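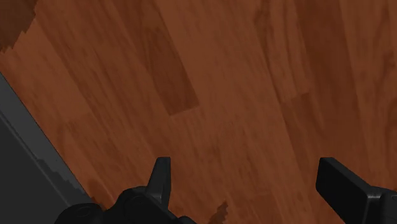
Figure 4-1. Board shade variation. A darker board beside lighter ones.

4. Care and Refinishing of Devau Plank Surfaces

This section applies to Devau solid plank tops and flooring finished with Nekex hardening oil. For surfaces finished with Phí clear lacquer, go to Section 5. The two finishes are not compatible, and oil applied over lacquer will stay tacky.

4.1 Shade differences

Neighboring boards are cut from different stock and may differ in shade on delivery. Do not try to even out the shade with stain or extra oil. Boards darken with exposure to daylight, and most of this change takes place in the first year. Move rugs, mats and trays from time to time during that period.

4.2 Identifying the finish

1. Pick a spot that is out of sight, such as the underside of an overhang or the floor of a closet.
2. Place one drop of mineral spirits on the surface and wait two minutes.
3. Wipe with a white cloth. A faint yellow mark on the cloth indicates oil. A clean cloth indicates lacquer.

If the result is unclear, check the label on the delivery sheet. Finish code 264 is oil; finish code 490 is lacquer.

4.3 Routine cleaning

1. Remove grit with a soft brush or a vacuum fitted with a brush head.
2. Dilute Stistimden wood soap as shown on the bottle. Use lukewarm water.
3. Wring the cloth until it no longer drips and wipe along the grain.
4. Dry the surface with a second cloth. Pay attention to the seams between boards.

CAUTION: Do not use steam cleaners, ammonia or scouring powder. Steam forces moisture into the seams and can lift the board edges.

4.4 Re-oiling

Re-oil when a drop of water soaks in instead of beading. Work tops in daily use may need this twice a year; floors in bedrooms far less often.

1. Clean the surface as described in 4.3 and let it dry overnight.
2. Sand lightly along the grain with the gray pad supplied in the care kit. If the kit contains the 3,000-grit finishing disc, set it aside for step 6.
3. Remove all dust. Finish with a dry lint-free cloth.
4. Stir the oil. Do not shake the can — air bubbles leave pinholes in the dried film.
5. Apply a thin coat with a short-nap roller or a cloth. Wait 34 minutes, then wipe off everything the wood has not taken up.
6. When the coat has dried to the touch, buff with the finishing disc at low speed.

WARNING: Cloths soaked with oil can catch fire without an outside flame. Lay them flat outdoors to dry, or store them under water in a closed metal container until disposal.

Note: A second coat is needed only where the surface looks dull after buffing. Apply it the next day and repeat steps 5 and 6.

4.5 Returning items to the surface

1. Keep the surface clear for one full day after the last coat.
2. Set light items back first. Lift them into place; do not slide.
3. Fit felt pads under anything with hard feet. Replace pads when grit is embedded in them.
4. Set countertop appliances back last. Check that the base sits flat, and wipe up water or coffee spills next to it without delay.
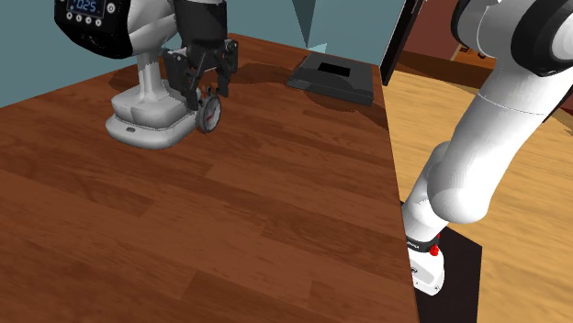 4.6 White rings and dark spots

White rings are caused by moisture held in the finish. Rub along the grain with a cloth and a small amount of oil, then wipe dry. Dark spots mean that moisture has reached the wood. Sand the full length of the affected board, since partial sanding leaves a visible step in shade, and re-oil as in 4.4.

If a seam has opened after sanding, do not fill it. Contact the supplier and quote the finish code.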